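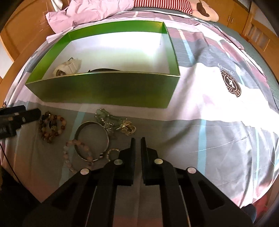
11 min read

4.2 What the car gets called, and who gets to say

I went into this part of the project thinking it would be the easy bit. You ask a family what their car is called, they tell you, you write it down and have another biscuit. Then I sat in the first kitchen in Trellberg and a mother and her grown-up son had a proper row in front of me over whether the old Tritora was Doris or Boris, and I realised I'd need a longer section.

I visited 22 households for this paper, and all of them had owned the same car or van for long enough to have stories about it. In each one I asked who had named it, when, and whether the name had stuck. I talked to everyone together first and then to whoever would put up with me on their own, usually while they were doing something else (I have a lovely recording that is mostly a hoover).

Names nearly always came out of something going wrong. Craig Kinnear's van was plain "the van" for its first winter, and then it refused to start outside his sister's wedding and became The Bishop, on the grounds that it had turned up and done nothing but sit there. His sister tells it with the minister standing in the road holding jump leads. Craig says there were no jump leads and no minister. I've left both versions in the notes, as I did with every family, and I haven't tried to work out who's right. I wasn't there!

New cars mostly didn't have names. Sekar Raju had bought a Vustau in the spring and his daughters had a list going on the fridge, with up to 11 suggestions on it at one point, but none of them was being used. "It hasn't done anything yet," the younger one told me, a bit sternly. I've quoted her in nearly every talk I've given. Her father still called the previous car by its name, though it had been sold, and he slipped and used it for the new one twice while we were chatting.

Children suggested the names and adults decided which ones were allowed, or believed they did. In Calum Buchanan's house the official name was Hector and the boys had been calling it something much ruder in the back seat for years. Calum found this out during my interview. I did offer to stop the tape, and he said no, carry on, he wanted to hear the rest of it.

I also asked what else in the house had a name, to see whether these were just naming sorts of families. Some were (one had a kettle called Malcolm) but most weren't. The things people said they loved best often had no name at all. Jewellery was the one I kept coming back to. People could tell me where a bracelet came from and who had worn it before them, and they'd still only call it "my bracelet". Figure 2, with jewellery spread over a patterned bedspread and a cluster of bracelets in amongst it, is the sort of thing I mean. My guess is that a bracelet doesn't let the whole family down at once on a hill in the rain. Afonso Mota, who read a draft of this, thinks it's more to do with cars having faces, and he may well be right – I didn't ask about faces, and I wish I had.

Then there's the matter of what happens when the car goes. Kirstin Nisbet drove hers to the Montes scrapyard herself, 90 miles, because she didn't want it to go on the back of a lorry. She'd told the children it was going to live with a farmer. The eldest was nineteen. They all played along, and they still ask after it at Christmas, and she still gives them news of it. It has apparently taken up with a tractor.

I should own up to a couple of weak spots. I found most of these families by asking people I knew, so they're a talkative lot, and anybody who thinks naming a car is daft probably never rang me back. I also own a car with a name, and I let this slip in several interviews when I should have kept quiet. In one of them it got me a much better story, so I can't say I'm sorry. The next section looks at the seats, and at who was made to sit in the middle.

38 shares
4 comments

Moira T.
Ours was called The Colonel and my brother still claims he thought of it. He was three.

petrolhead_dad
Enjoyed this but I'd like to see the faces question done properly. Our hatchback looks permanently worried and that's exactly how it got its name.

Jean
Please tell me the kettle family are in the next part as well.

Craig K.
There were no jump leads.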